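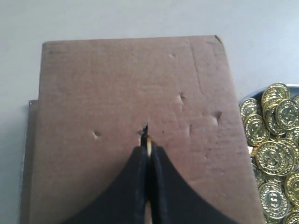
Ada Serra wrote back after the dry run that I spend too long on the arm and too little on the hands of the person driving it. She is right, so the first part is shorter now.

Home | Talks | Notes | Schedule | Contact

Speaker notes, Clostbridge, 11th January

Start with the task. The gripper holds a thin wooden stick and pushes it through cardboard. Ask the room how hard they think it is. Wait for answers.

Two ways to show it. By hand: you take hold of the arm and move it yourself. By remote: you sit at the Codine desk and drive it from there. Go slowly here, people mix these up.

By hand, you feel the cardboard give. By remote, you only see it. New drivers keep pushing after the stick is through. Fadwa Naciri has them practice for 20 minutes before we save anything.

Point out the marks on the sheet. A dent and a hole are different results. If the stick slips up between the fingers, the arm can follow the right path and still leave only a dent.

Numbers: 53 demonstrations by remote, 5 thrown out. Say why: the driver stopped halfway to think. The arm copies the stopping too.

Skip the Stumedura slide if we are past the halfway point.

Grip. Hold the stick close to the tip. Long sticks bend. Say this twice, it gets asked every time.

Likely question: does it work on thicker board? We have only tried two kinds. Say so and move on.

Leave the last slide up during questions.

Related
Driving an arm with a delay on the line
Văn: notes from the first week
What to throw out of a set of demonstrations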